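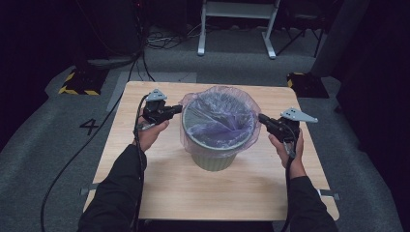

Prosbridge drops the trash tag fee for small apartments

2018-04-06

Renters in Prosbridge got some great news this week: the town is dropping its per-bag tag fee for apartment buildings with six units or fewer, and the change kicks in this June.

Until now, tenants in those buildings had to buy a paper tag for every bag they set out, while people in single-family homes paid once a year and never thought about it again. The town council voted to put everyone on the same yearly plan, and the applause in the meeting room went on long enough that council member Otis Ruiz-Ortega had to ask for quiet twice (he was smiling, though).

"I've been buying those tags since my daughter was in kindergarten, and she drives now," said Harriet Pruitt, who rents on Ferreira Street. "I have a whole drawer of them. I may frame one!"

The new plan covers 1,445 households. Each will get a collection card in the mail, good for kitchen trash, bathroom wastebaskets and one large item a month, so that old armchair can finally go. Any bag will do as long as it's tied shut, and store bags used as liners in small baskets are fine too.

Unused tags won't go to waste either. Bring them to the counter at town hall and the clerk will take them back at full price, up to 100 tags per household.

Jalen Pennington, who runs the town's collection routes, said crews are looking forward to it as well. Checking every bag for a tag slows the trucks down, and he expects the downtown route to finish 20 minutes sooner each morning.

Collection days stay the same. Tenants in larger buildings should keep using their shared dumpsters.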